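Saturday, Tindley workshop, bench 2

Carrying on with the wrist view in the simulator before any more metal gets cut. The Vitik gripper model has been cleaned up since the last entry: the collision shapes on the finger links now match the visible ones, and the two pivots on each side share an axis properly. The old model had the right outer pivot out by a small amount, which showed up as a slow twist when the fingers closed.

Changed today:

Contact stiffness lowered on both fingertips. The previous value made anything thin jump sideways on first touch.
Solver steps per frame raised from 8 to 19. Slower, but the fingers no longer sink into the object.
Closing force capped in the controller instead of in the joint limits. Easier to log.

The test object is still the phone, the old BlackBerry type with the full keyboard. It was picked because it is flat, has rounded corners and is heavier than the foam blocks. The body is modelled as one rigid piece, so the keys are texture and do nothing. Mass is set by hand in the object file. Whoever edits that file next, please keep the units in grams and let the loader convert. Mixing them cost me most of a morning in February.

Ran 100 grasps with the start angle varied a few degrees either way. Log is in the Doveck folder under wrist_phone, second batch. The first batch in there was run with the old pivots and should be ignored, but I have left it for comparison.

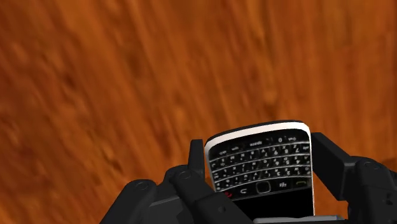

Failures fall into two groups. In the first, one finger touches early and pushes the phone round until it lies square to the other finger, and the grasp then closes low on the body. These lift, but the phone tips towards the far end. In the second, both fingers touch near the rounded corners and the phone squirts out along the table. The second group is the one to worry about, as the real pads will be no better at holding a curve than the simulated ones.

The wood table texture is staying for now. Benmoussa's detector script picks up the pale edge of the phone well enough against it, but the black face and the black fingers run together wherever a link crosses in front. I tried raising the ambient light and gained very little. A lighter finger material would be the simple fix in simulation, though it only helps if we paint the real ones to match. Grey primer is on the shelf by the compressor – check it sticks to the printed parts before doing a whole set.

Friction: table value left alone, pad value tried at three settings. The middle one gave the steadiest hold. The high one looks good on paper, but I don't trust it, and I have no rubber here that would behave like that.

Episode 198 from the earlier long run still crashes the replay tool. It seems to be a missing joint reading in the file and nothing to do with the physics. Skip it by number for the time being.

To do:

Move the grasp point nearer the middle of the body and rerun with the same seeds.
Add a slip check after lift, using the change in phone angle relative to the wrist.
Measure the real fingertip width with calipers. The drawing and the printed part disagree.
Ask Benmoussa whether the detector can ignore everything inside the finger outline.

Left the machine running the rerun at 18:40. Please don't switch bench 2 off at the wall.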